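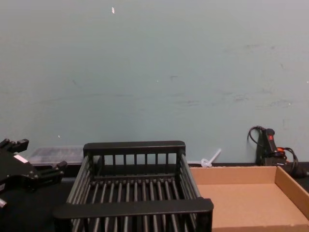 Gripper at the dish rack, cardboard tray alongside.

Besson Teach Kit - from Flallilico

You move the arms by remote control, the Besson records, and later it has a go itself. Each task takes 30 demonstrations, so choose one you can stand. Hok-lam Kwan chose tape, and has opinions on tape now.

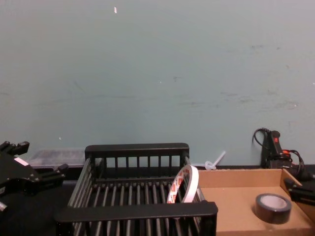

Two arms, two rolls: white tape in the rack, black in the tray.

Kit includes 2 leader handles and a 90 cm cable. Colour: black. Dish rack not included.

Print this page | E-mail this page
Last updated: May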